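Notebook, April, kitchen bench in the Murura room

Started at 9 with the plates, which I'd been putting off since we moved everything over from Drirkwood. The tubs have been sitting under the window for weeks and I was sick of eating lunch off paper towel! Plan for the morning was simple enough: sort by size and material, stack like with like, and work out what goes on the low shelf.
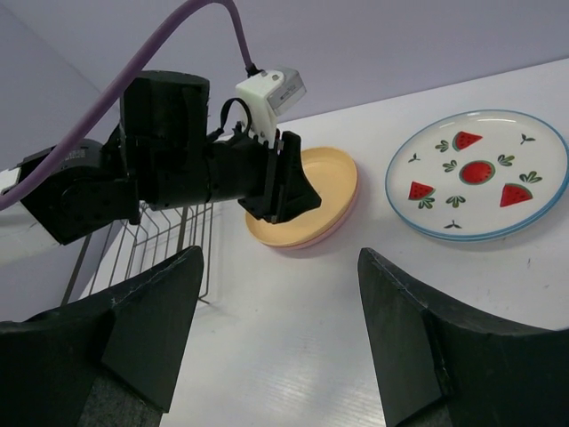 Plastic goes low, ceramic goes high, that's the rule I've settled on. The plastic ones weigh next to nothing and I don't care if they get dropped (the kids' open day is coming up and they will get dropped). The ceramic ones are heavier than I remembered and I want them at the back, away from elbows. Measured the low shelf while I was at it — 19 cm clear height, so bowls can live there too if we don't get greedy. The Vasseur rack only gives 13 and it wobbles, so I'm leaving it in the hallway until somebody finds the missing foot.

My favourites are still the watermelon ones with the blue edge. They make me want a barbecue. The yellow one with the little bear on it is a close second, and I'd be sorry to see it go in the donation box.

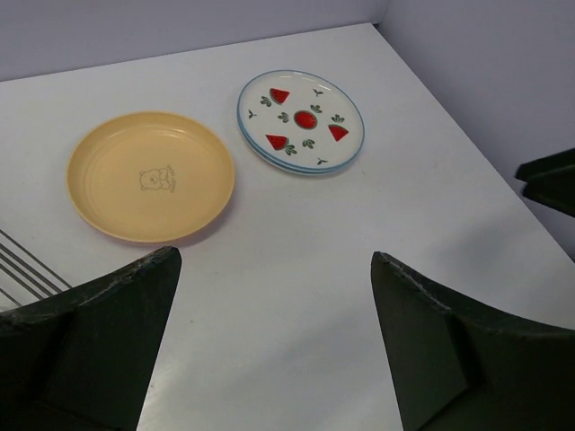 Colour is no help for sorting, by the way. I tried it first and ended up with big plates sitting on small ones, so I went back to size. Labels for the shelf edges are on the Wuvora sheet, second tab. Still to do: mugs, the cutlery tray, and a wipe-down of both shelves before anything goes up for good.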